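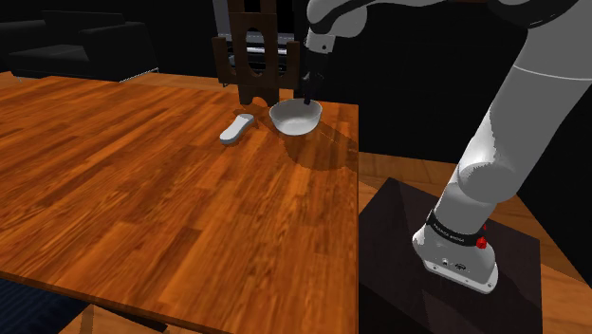

## 4. Setting up the tabletop scene

This section covers the simulated workstation used for the second half of the course. Complete Section 3 (installing the simulator and joining the team folder) first. Allow one full club session. All work in this section is done in simulation. The rules for the real arm are in Section 9.

### 4.1 Before you start

You need:

- a club laptop with the Batura simulator installed
- the scene package `ekik_table`, release 2
- a mouse with a scroll wheel
- your team's log sheet

The scene package unpacks to 3,818 files. Do not open it from a USB stick. Copy the whole folder to the local drive and wait for the copy to finish.

**Caution:** Do not rename anything inside the `meshes` folder. The scene file refers to each mesh by name and will load with parts missing.

### 4.2 Loading the scene

1. Start Batura and close the welcome panel.
2. Select **File > Open Scene** and choose `ekik_table`.
3. Wait until the status line reads `ready`. The first load takes longer than later ones.
4. Check that the table, the bowl, the rack and the arm on its pedestal are all present. The sofa is part of the background and has no collision shape.
5. Press **Pause**. The scene opens with physics running.
6. Save a copy under your team name. The original is read-only.

If the tabletop loads in flat gray with no plank texture, the texture path is wrong. Go to **Settings > Paths**, point it to the `textures` folder, and reload.

### 4.3 Setting the arm to the start pose

1. Open the **Joints** panel.
2. Click **Load Pose** and select `above_bowl`.
3. Click **Apply** with physics still paused.
4. Confirm that the gripper hangs straight down over the bowl with its fingers pointing at the rim.
5. Resume physics and watch the arm for a few seconds. It should hold its position.

If the arm sags when physics resumes, gravity compensation is off. Turn it on in the **Controller** tab and repeat from step 2.

**Note:** The red button on the arm base is part of the model only. Clicking it does nothing. To stop a run, press the space bar.

### 4.4 Placing the bowl

The bowl starts in the same place each time. For practice runs, leave it there. For scored runs, the placement script moves it.

1. Open the **Objects** panel and select `bowl`.
2. Enter the seed number for your run. Practice runs use seed 27.
3. Click **Place**.
4. Check that the bowl rests flat on the table. If it is tilted or has sunk into the wood, click **Settle** once.

Do not drag the bowl with the mouse while physics is running. The solver treats this as a very large force, and the bowl will leave the table.

The other objects on the table are obstacles. Moving one during a scored run costs points, as listed in the Chauke Cup rules.

### 4.5 First grasp test

1. Open `grasp_test.py` in the editor.
2. Set `approach_height` to 400. The unit is millimeters, measured from the tabletop.
3. Set `speed` to `slow`.
4. Run the script. The arm rises to the approach height, opens the fingers, lowers them over the near side of the rim, and closes.
5. If the rim is held, the script lifts the bowl and prints `grasp ok`.
6. Write the result and the seed on the log sheet, including failed runs.

**Caution:** Scripts tested here are later copied to the club's real arm. Keep the joint limits supplied with the scene. A script written with wider limits will be rejected at the safety check.

### 4.6 Common faults

| Message or symptom | Likely cause | Action |
|---|---|---|
| `no plan found` | Target is too close to the rack | Use the `front` approach |
| Fingers pass through the bowl | Collision mesh not loaded | Reload the scene |
| Bowl slips when lifted | Finger force too low | Raise `grip_force` one step at a time |
| Arm shakes near the rim | Time step too large | Reset the time step to default |
| Slow display | Shadows set to high | Set shadows to low |

### 4.7 Saving and closing

1. Press **Pause**.
2. Select **File > Export Log** and save to your team folder on Jusard.
3. Check that the log opens and is not empty.
4. Close Batura before shutting the laptop lid.

Logs exported while physics is running may be missing their last lines. If this happens, reopen the scene, run the same seed again, and export a new log.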